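Talking lofts, larders and loose floorboards with Tarek Daher

20 October 2023

The kettle was already on when I got to the Clandico yard in Lillulham, and Tarek Daher had cleared a corner of the sample bench for us by the simple method of pushing everything to the other end. He runs the home improvement side of the firm with his business partner, Samer Chidiac, and between them they have taken on most kinds of job a house can throw up. I had come to ask him about whole-house refurbishments, and in particular about living through one, which my sister is about to do and is (rightly, I think) rather nervous of.

"The first thing I ask people is where they're going to make a cup of tea," he says. "They want to tell me about tiles, and I'm happy to talk about tiles, I could talk about tiles all afternoon. But if you haven't got somewhere to boil a kettle and sit down, you'll be miserable by the second week."

Clandico usually sets up a little temporary kitchen in whichever room will be touched last, with a sink if the pipes allow it. On the job they finished in Derna Road in January, that meant the back bedroom. The owners grew so fond of having breakfast up there, looking over the gardens, that they asked for a worktop and a small fridge to stay.

Tarek came into the trade through his uncle, a joiner, and spent his first summers sweeping up and carrying doors. He still thinks doors are where you can tell how a house has been treated. "People hang a new door in a crooked opening and plane it till it shuts," he says. "Then the house moves a bit and it doesn't shut. Put the frame right first. It's a slow morning's work and you never have to think about it again."

We got on to money, as you do. He likes to give a price room by room, so that customers can see what happens if they leave something for another year, and he asks them to keep a bit back for whatever is under the floor. In one terrace the Clandico team lifted 30 boards in the hall and replaced 12 of them, and the rest went back down — cleaned up, and with fewer squeaks, I'm told. "Samer would have saved all of them if I'd let him," Tarek says. "He can't bear throwing timber away."

Samer, who had wandered in looking for a tape measure, did not deny it. He looks after the drawings and the ordering, and he is the one customers ring when they change their minds about a colour. Does he mind? "No, no, I'd much sooner hear on the day they think of it than when the paint's on the wall," he says. He keeps a painted board for each room and carries it round the house with the customer, morning and evening, because a green that looks lovely by the window can turn quite gloomy at the far end of a hallway.
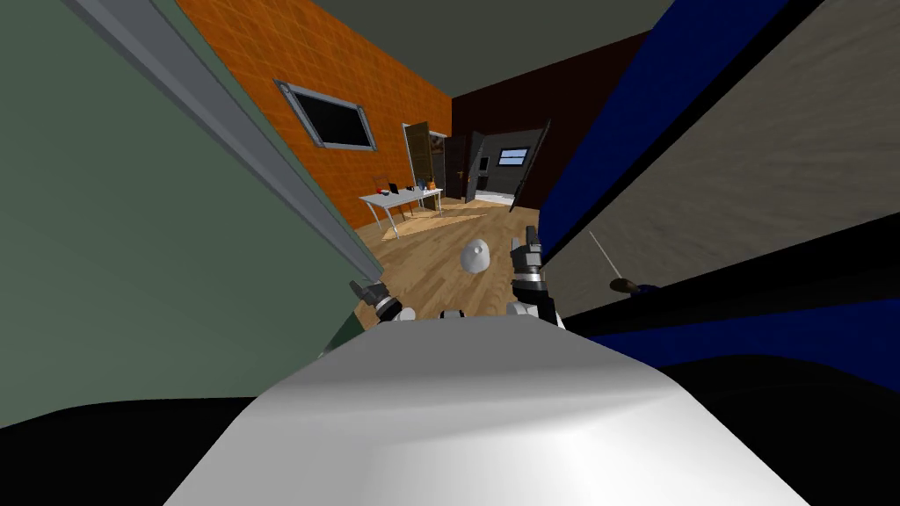
Sage green on a long wall, with a pale grey trim.

Greens have been popular this year, the two of them agree, along with proper larders and somewhere to put wet coats. Their next big job is the Nassar house at the top of the hill, where three generations will be sharing and everybody wants a say. Tarek has been to see them twice already and came away both times with a list and a bag of pastries. The grandmother would like a seat by the back door, deep enough to keep shoes under, and he has drawn that one himself.

I asked what he would say to my sister. He thought about it while he rinsed the mugs. "Tell her to pack away the good plates before we start, and to book a few nights somewhere else for when the floors are done," he says. "And tell her to ring me. I'll come and have a look, and she can show me where the kettle's going."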